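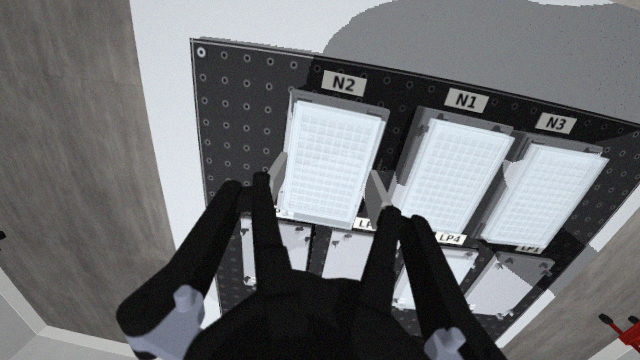 ## 4. What the soil score can and cannot tell a grower

The claim we set out to test is easy to state. Growers in the Clukum district are told that a single number, the Cedura score, sums up the health of a paddock, and that raising the number will raise the yield. The score is built mostly from enzyme activity, with smaller parts for organic matter and pH. It is sold by Zerninico as a yearly subscription, and many of the growers we spoke to had already changed what they spread, and where, on the strength of it.

We don't doubt that soil enzymes matter. Soil with nothing alive in it grows poor wheat. The trouble is the long step from that plain fact to a number on a page that claims to rank one paddock above its neighbour. Between the two sit a spade, a plastic bag, a drive into town, a fridge, a sieve, a buffer and a lab bench, and each of them can shift the result. Most of the trade literature skips straight over this part.

### 4.1 Sampling

Our samples came from 11 farms on the east side of the Yook River. Growers took their own cores, following the printed Cedura instructions, as a paying customer would. We thought about sending our own staff and decided against it, as the score is marketed on the basis that anyone can take the sample. The dataset holds 3,290 cores in all.

The instructions ask for cores "from typical parts of the paddock". Growers read this in very different ways. One avoided headlands and old fence lines. Another avoided anything he described as "the bad end", which on his place was a fair share of the land. Where the same grower sampled the same paddock on separate visits, the two scores often differed by more than the gap the Cedura guide treats as a change in health class. A grower who followed the advice would have been told the soil had improved, or gone backwards, when the only thing we can be sure had changed was where the corer went in.

Timing is a second problem. Enzyme activity in these soils falls away in the dry and comes back with rain. The guide mentions this in a footnote and suggests sampling "in similar conditions each year". Anyone who has farmed along the Yook will know how far that gets you. January cores from the lighter country were low almost without exception, and we see no way to tell a tired soil from a dry one using the score alone.

### 4.2 Laboratory work

Enzyme activity is read from a colour or fluorescence change in white well plates with a fine grid of small square cells, such as those standing in the upper row of Figure 2. The chemistry is old and well understood, and we have no quarrel with it. A small volume of soil slurry goes into each well with a substrate, the plate is incubated, and the reading is set against a standard curve.

Soil, though, is not a clean liquid. It settles while it is being dispensed, so the first wells filled may get more of the heavy fraction than the last. Clay soaks up some of the dye. Dark humic material dims the signal, and it does so most in the soils richest in organic matter, which are the ones the score is meant to reward. A correction can be made with a quench control for every soil. The methods note supplied with the Cedura score says that controls are "applied as needed". We asked what this meant and were referred back to the note.

Wells at the rim of a plate are also known to behave differently from those in the middle, mainly through evaporation. Moving samples around the layout takes care of a good deal of this. We did so in our own work. We couldn't find out whether it is done in commercial runs, and a score reported to a decimal place ought to come with that sort of detail.

### 4.3 Does the score track yield?

Across all farms there is a positive relation between score and wheat yield, and we expect it will be quoted. We would ask readers to look at where it comes from. Nearly all of it is due to differences between farms. The farms with high scores sit on the heavier river flats, which hold water longer and have always yielded better. Their owners knew that before there was a score. Within a single farm, where a grower has decisions to make, the relation is weak, and on 4 of the farms it runs the wrong way.

Adding clay content to the model removes most of what was left. Clay can be judged well enough by rolling damp soil between the fingers, at no cost. We don't offer this as a serious rival product, but any paid index should be able to beat it, and in our data this one didn't do so by a margin we would want to defend.

It has been put to us that yield is the wrong test, and that soil health pays off slowly, over decades. That may be right. It is also a claim that can't fail in the lifetime of a subscription, and the brochure in circulation when we began, dated 10/14/18, promises results "by next harvest".

### 4.4 Limits of our own study

Much of the above applies to us as well. Our growers were keen enough to answer a letter, and they may sample with more care than most, or with more hope. We had yield maps of uneven quality. On one farm the header's monitor had not been calibrated in years, and we kept those records only after comparing them with weighbridge dockets. The seasons we covered were drier than usual, which could flatten any real benefit of active soil. A run of wet years might tell a kinder story, and we would be glad to see someone try it.

Gerrit Boersma, who read an early draft on behalf of the Clukum growers, objected that we were too hard on a tool that has at least got people digging holes and looking at their soil. We think this is a fair point and have left the wording of Section 4.3 softer than it was. Still, a grower can dig a hole without paying for a number, and over 2 seasons we saw lime and compost moved from paddocks that plausibly needed them to paddocks that had merely scored low in a dry month. None of the growers had been told how wide the error on the score was. When we asked Zerninico for that figure, we were told it was not routinely calculated.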